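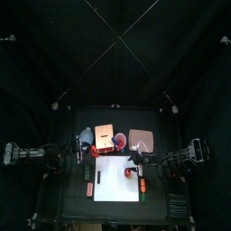

Figure 1. The kit laid out on the table: bottle, wooden box, cup and pink tray along the back, white board in front.

Section 2: Laying Out Your Small-Things Table

Welcome to the fun part! Your Brukach table set comes out of the carton in no order at all, and this section gets it into a layout you can use every day. Set aside 10 minutes. Nhi Quách, who wrote the first version of this guide, likes a dark, plain table for the job, and we agree with her. Light and bright pieces stand out beautifully against it, and small ones are much easier to find.

Before you start

Wipe the table and let it dry. Peel off any leftover stickers, and check the parts list inside the carton lid. If something is missing, write to our Vunville office and mention page 26.

2.1 The back row

1. Stand the bottle at the far left. Keep the cap off until you have rinsed the bottle (see Section 4).

2. Place the wooden box next, with the slot facing up. Leave a hand's width between the box and the bottle so you can lift either one without bumping the other.

3. Put the cup to the right of the box and drop the utensils in, handles up. It's fine if they stick out over the rim — that makes them easy to grab.

4. Finish with the pink tray on the right. Small loose parts live here, and you'll be amazed how quickly the habit sticks.

Note: Left-handed? Flip the whole row. Vinh Lương in our Vikgate shop has had his that way for years and loves it.

2.2 The front row

5. Lay the white cutting board flat, within easy reach. Press each corner. If the board rocks, look for a crumb underneath.

6. Set the red ball on the board. It's your test piece for the next step.

7. Let go of the ball. If it rolls toward you, the table needs leveling. Slide a folded card under the near legs and try again.

Caution: The ball is a choking hazard for children under three. Put it away when you leave the table.

2.3 The drawer cabinet

Now for our favorite piece! The little cabinet holds far more than you'd expect, and that red front cheers up any table.

8. Put the cabinet in the center, with the drawer facing you and enough room in front for it to open all the way.

9. Hold the top with one hand and pull the round knob with the other. The drawer is snug when new, so go slowly the first few times.

10. Sort the small plastic pieces before they go in. Rings and hooks tangle with each other, so lay them side by side.

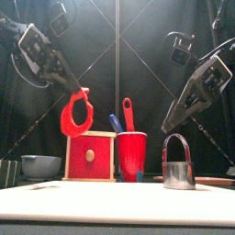

Figure 2. Red ring-shaped piece above the cabinet, with the speckled drawer front and wooden knob below.

11. Lower ring pieces in one at a time, with the thick end toward the back of the drawer.

12. Stand the metal pail to the right of the cabinet. Use it for anything too big for the drawer.

Caution: Don't lift the cabinet by its knob. Hold it by the sides, and empty the drawer before you move it.

If the drawer sticks

Take it out completely and rub a little candle wax along both bottom edges. Slide it in and out a few times — it should loosen up nicely. Never use cooking oil, which goes gummy. The Sârbu spare knob fits this drawer too, and you'll find the steps for changing it on page 27.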